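Início Fórum Automação Hardware Sem resposta Entrar

Desmontagem de desktops com braço colaborativo: já é viável em bancada?

Trurnosen, 1/14/18

Trabalho numa oficina de recondicionamento que recebe lotes de desktops de escritório, quase todos torres Dell. O próximo lote é de 3.000 unidades. Abrimos a tampa lateral, retiramos memória, placa de vídeo e discos, e separamos a placa-mãe para teste. Um técnico treinado leva 20 minutos por máquina. A direção quer saber se um braço colaborativo com garra de dois dedos assume parte disso ou se ainda é cedo. O acesso é o de sempre: torre deitada na mesa, sem a tampa, ferramenta entrando por cima.

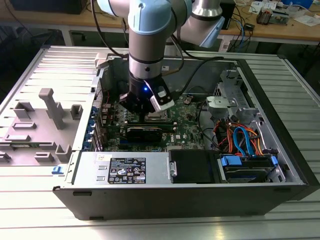

Foto: Oficina Estitz / arquivo

Os pontos que me preocupam são os cabos SATA e de alimentação atravessados entre a placa e as baias, e as travas plásticas. Alguém tem isso em produção, sem operador ao lado?

Nirkau

Em produção sem operador, não conheço. Separe as tarefas por tipo de contato.

Remover um pente de memória: viável. A posição do slot é repetível dentro do mesmo modelo, as travas abrem com força pequena e o pente sai na vertical. O erro comum é puxar com a segunda trava ainda fechada. Com sensor de força no punho dá para detectar e abortar.

Placa de vídeo: viável com ressalvas. É preciso liberar a retenção traseira e a trava do slot antes de puxar, e um braço só faz isso em sequência, com risco de a placa voltar a assentar.

Soquete do processador: é onde eu não colocaria a máquina ainda. Os contatos não toleram toque lateral, e a aproximação tem de livrar a moldura metálica e os slots de memória logo ao lado.

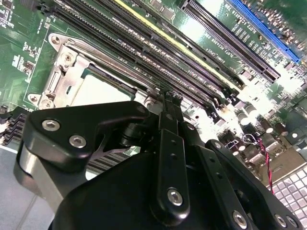

Com dedos longos e finos a ponta chega ao lugar, mas o corpo da garra tapa boa parte da placa para uma câmera montada no punho. Calibre a posição antes da descida final e não conte com correção visual nos últimos milímetros. Uma segunda câmera fixa, ao lado da bancada, resolve parte do problema.

Cabos: deixe para o técnico. Objeto flexível, posição diferente em cada gabinete, conector com trava. Testamos 200 gabinetes do mesmo modelo e o cabeamento foi a principal causa de parada.

Gilbert

Concordo quanto aos cabos. Aqui o técnico solta tudo e o braço só tira memória. Compensa se o lote for de um modelo só; com modelos misturados, o tempo de troca de programa come o ganho. Verifique também a fixação do gabinete. O nosso deslizava na mesa de perfil de alumínio até colocarmos 2 batentes.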